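Filed under: List archive > Control & Planning

Hi Ottar, hi all,

On Wed 17 December, Ottar Lundgren wrote:
> Does the Plimeo planner still replan the whole wipe whenever
> the board pose updates? On our bench it throws away a good path
> over a couple of millimeters, and both arms stall.

Thanks for bringing this up, and for being so patient with me since August! Yes, it still does in the released version, but I have a branch that I think you'll like. The board sits at an angle on our table, with a marker stroke on it to be wiped and the blue bone as the eraser target for the right arm, so pose updates matter a great deal to us too.
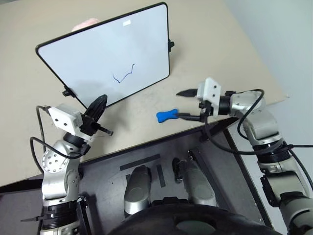 Elango Pisharody
Maintainer, Plimeo planner

What the branch does is keep the old path and warp it to the new board pose, and only call the full planner if the warped path fails the collision check — the knobs on either side of the frame are the usual culprits. I replayed 1214 logged pose updates through it, and 608 of them needed no replanning at all. Please try it with the warp limit at 4 mm first, and send me your logs if the arms still stall.

Warmly,
Elango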